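Wollpullover richtig einlagern – so kommen sie gut über den Sommer

Jedes Jahr im Mai, wenn die Abende auf dem Balkon endlich wieder länger werden, räume ich meine Wintersachen weg, und jedes Jahr fragen mich Leserinnen und Leser, wie ich das eigentlich mache. Also schreibe ich es jetzt einmal in Ruhe auf – holt euch ruhig einen Tee dazu, es dauert ein bisschen.

Zuerst wird gewaschen, und zwar alles, auch der Pullover, der nur zweimal getragen wurde. Motten mögen Hautschuppen und kleine Essensreste, und davon sitzt mehr in der Wolle, als man glauben möchte. Ich wasche von Hand in lauwarmem Wasser mit dem Wollwaschmittel von Lanivia, drücke die Stücke vorsichtig aus und rolle sie in ein Frotteetuch. Bitte nicht wringen! Danach liegen sie flach auf dem Wäscheständer, bis sie wirklich durchgetrocknet sind. Bei meiner dicken Zopfjacke, die 700 Gramm wiegt, kann das schon mal 5 Tage dauern.

Während alles trocknet, ist Zeit für die kleinen Reparaturen. Lose Fäden ziehe ich nach innen, Knötchen gehen mit dem Wollkamm ab, und dünne Ellenbogen stopfe ich lieber gleich. Im Oktober hat man dann doch wieder keine Lust dazu.
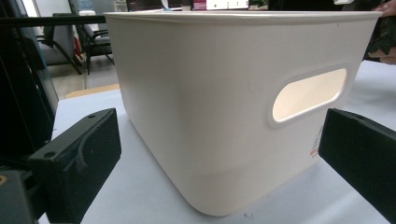 Gefaltet wird bei mir locker: Ärmel nach hinten, einmal in der Mitte umschlagen, fertig. Zwischen die Lagen kommt Seidenpapier, bei hellen Sachen unbedingt ungefärbtes. Die schweren Stücke liegen unten, die feinen Mohairsachen ganz oben, damit sie nicht platt gedrückt werden. Mehr als sieben Pullover staple ich nie übereinander, auch wenn noch einer hineinpassen würde.

Gegen Motten nehme ich Lavendelsäckchen und Zedernholz. Beides duftet herrlich, verliert aber mit der Zeit an Kraft. Das Holz könnt ihr mit feinem Schleifpapier auffrischen, die Säckchen knetet man zwischendurch kräftig durch – und verlassen sollte man sich trotzdem vor allem auf die saubere Wäsche und einen gut schließenden Deckel.

Fehlt noch der richtige Platz. Kühl, trocken und dunkel soll er sein, also nicht unbedingt der feuchte Keller und auch nicht der Dachboden, auf dem es im Juli brütend heiß wird. Bei mir hat sich das unterste Fach im Flurschrank bewährt. Einmal im Sommer hole ich alles heraus, schüttle es am offenen Fenster aus und lege es in anderer Reihenfolge zurück.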